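From: Lina Chamoun
To: Fladby desk list
Date: 31/01/2025
Subject: Re: what stays out on the shared table

Elaheh Abbasi wrote:
> Can we settle what lives on the long table before the Clandora
> people move in? Last time I came by there were 16 loose pens and
> two mugs on it and I had no room to open a binder. I would keep
> the notebooks and put everything else in the drawers.
> Elaheh

I agree on the pens. They are in the top drawer now, along with the tape and the spare labels. The mugs went back to the kitchen.

I would like to keep the sunflower out. It is artificial, so it needs no water and can't leave a ring on the wood. The notebooks can go on either side of it - gray-blue for bookings, light blue for supplies. Please write in the right one. I spent most of a morning in April copying supply orders out of the bookings pages.

Small stuff is still a problem. Packaging and scraps of paper should go in the bin when you get up.

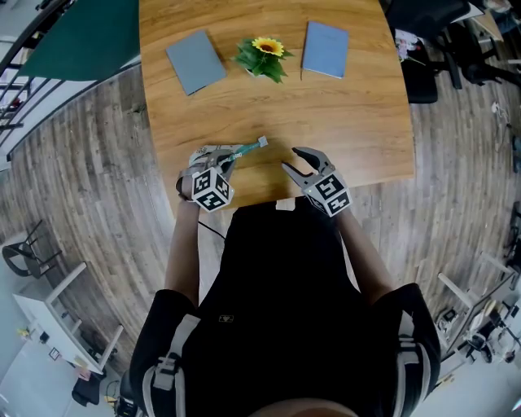

The table with both notebooks and the sunflower at the back.

Does anyone object to leaving it like that? Also, the Jetska order form is due back and I still need Elaheh's part of it.

Lina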